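Sener Moves Its Spare Parts Counter to Pustallow

From the October newsletter

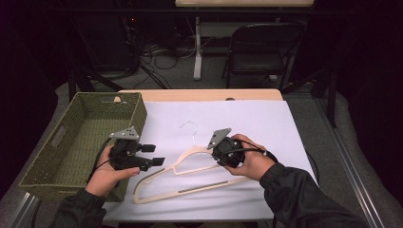

Those of you who order from us regularly will have heard bits and pieces of this over the phone already, so thank you for your patience while we got it all settled. Sener is moving its spare parts counter and its repair bench to a new building in Pustallow, and we expect to be answering the phones from there by the end of the month. The main works and the assembly hall stay right where they are. If you come to us for new conveyor drives or for a line survey, nothing changes at all, not even the parking.

Parts have been squeezed for a long time. The company started out in 1909 making belt pulleys for grain mills, and the old counter sits in what used to be the pattern store, with thick walls, one narrow door and a floor that slopes just enough to send a dropped bearing all the way to the other side. We are fond of it — some of us very fond — but when a pallet of gearboxes arrives in the same hour as three people picking up rollers, somebody ends up waiting out in the yard, and in winter that is no way to treat a customer.

Pustallow gives us room to spread out. There are 36 bays of racking for the fast-moving items, a proper loading dock with a roof over it, and a separate test room where the repair team can run a motor under load without everyone at the counter having to shout. There is also a small sitting area with a coffee machine, which was asked for again and again in the comment slips last spring, so we hope you will use it!

The other piece of news is our agreement with Plarivetti, whose sensors and small controllers many of you already have on your sorting lines. Up to now we have ordered their parts in as you needed them, and you know how that could go when a line was down and the part was sitting in a warehouse two borders away. From the day the new counter opens we will keep their 20 most requested items on the shelf. The list will be sent out with your next statement, and if something you rely on is missing from it, please write and tell us. It will be looked at again in the spring, and a letter from someone who needs the part carries a good deal of weight.

We have also changed over to Brito for stock and ordering. You will see it mostly in the paperwork: the order confirmation has a new layout, the part number is printed larger (at last), and the delivery note shows which items are still to come. Your customer number stays the same. Old part numbers still work when you call or write in, including the ones with the letter at the end that were supposed to have been retired years ago and never quite were. If you keep a card or a label on the machine itself, leave it where it is.

A few practical things before I let you go. Repairs that are already with us will travel to Pustallow with the bench, and you don't need to do anything about them. Repairs you were planning to send are best held back until you get the moving notice, unless it is urgent, in which case call the counter and we will find a way. The counter will open at 7 a.m., half an hour earlier than now, and the phone line opens at the same time. The number is unchanged.

Once the boxes are unpacked we would love to show people around. There will be an open afternoon, with the test room running and the Plarivetti demonstration line set up by the dock, and we have space for 20 visitors at a time, so please put your name down at the counter or reply to this newsletter. Bring a colleague from the maintenance shop if you can, and bring that awkward part you have never managed to identify. We like those.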